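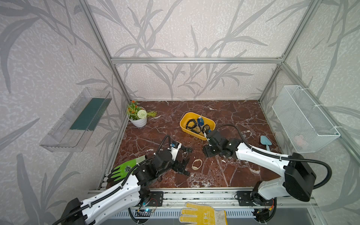
Fig. 2 – Plateau à motif marbré brun-rouge, parois tapissées d'un papier à feuilles grises.

Revêtements intérieurs – Séance 3
Support de cours, G. Vik

3.1 Raccord des motifs
On distingue le raccord droit, le raccord sauté et le raccord libre. En raccord sauté, le motif est décalé d'une demi-hauteur d'un lé à l'autre. La longueur de coupe se calcule sur la hauteur du mur, arrondie au multiple supérieur du rapport, plus la marge d'arasement. Un motif végétal de grande taille augmente les chutes, surtout dans les petits volumes.

3.2 Angles
Un lé ne tourne jamais entier dans un angle rentrant. On le recoupe avec un retour de 2 cm, puis on pose le lé suivant à l'aplomb – le fil à plomb prime sur l'angle existant.

3.3 Décors imitant la pierre
Le veinage s'oriente dans le sens de la plus grande dimension. Deux décors contrastés se traitent par écart de valeur : fond clair en vertical, teinte soutenue en horizontal.

Travail à rendre : calepinage d'une pièce à 4 murs, échelle au choix, chutes chiffrées. Dépôt salle 112 auprès de Veronika Gruber.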